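Demonstration Methods Group
Minutes of the May meeting, Tinirstead

Print this page | E-mail this page

Present: Wumpini Ametepe (chair), Theophilus Nutsugah (minutes), Ghiță project staff, two visitors from Cillum.

The minutes of the previous meeting were agreed with one correction. Under item 4, "wrist camera" should read "head camera".

1. Progress on collection

Theophilus reported that the Ghiță set now stands at 3,668 demonstrations. Of these, 1,684 use both hands throughout. The rest have one gripper idle for some part of the task, and the group has not yet settled whether to label them separately.

The method is as agreed in the protocol. The wearer holds one gripper in each hand, with a marker cube below the fingers, and the head view is recorded alongside the gripper views.

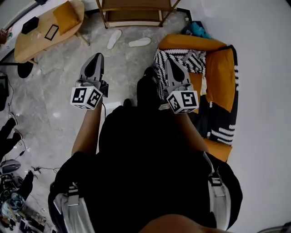

The start position was discussed at length. Wearers who begin with both grippers low and in front of the body give a cleaner first second of tracking than those who begin with arms at their sides. It was agreed to write this into the protocol -- version 3 -- and to leave older recordings as they are.

2. Agreement between views

Wumpini presented the comparison between hand positions taken from the head camera and those worked out from the gripper cameras alone. The two agree well while the hands are in front of the chest. They drift apart when one hand goes far out to the side, and the drift is worse on long reaches towards the floor.

A visitor from Cillum asked if the wide lens was to blame. Wumpini thought it was partly the lens and partly that large plain walls give the tracker little to hold on to. The rooms with open space behind the wearer did better in her test, but she had compared only a few and did not want a figure minuted.

Action: Wumpini to repeat the comparison with the lens calibration redone. 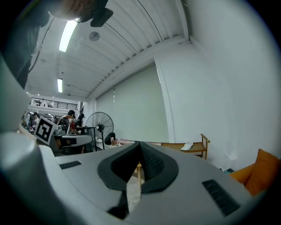
3. Seeing one gripper from the other

The proposal from Wamurby is to use the marker on one gripper, as seen by the camera on the other, to fix the distance between the hands. This would not depend on the head view at all. Early results are promising for tasks where the hands work close together, such as folding and handing over. Theophilus noted that the marker must face the opposite camera, and that wearers turn their wrists more than the method allows for.
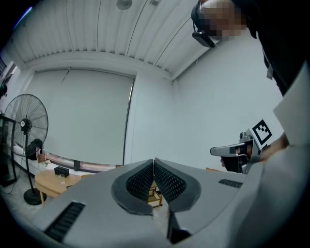

Wumpini said that turning was no great problem so long as the marker came back into view within a second or so, and that the gap could be filled from the motion sensors. Theophilus was less sure -- he asked for a trial before anything is changed in the software. This was agreed.

Action: Theophilus to set up the trial and report to the next meeting.

4. Any other business

Cable lengths to be checked before the next round. Spare gloves are on order.

The meeting closed at 4.15 pm.

Recent items
Minutes of the April meeting
Protocol version 2
Wamurby proposal: distance between hands
Notes on labelling idle grippers

Print this page | E-mail this page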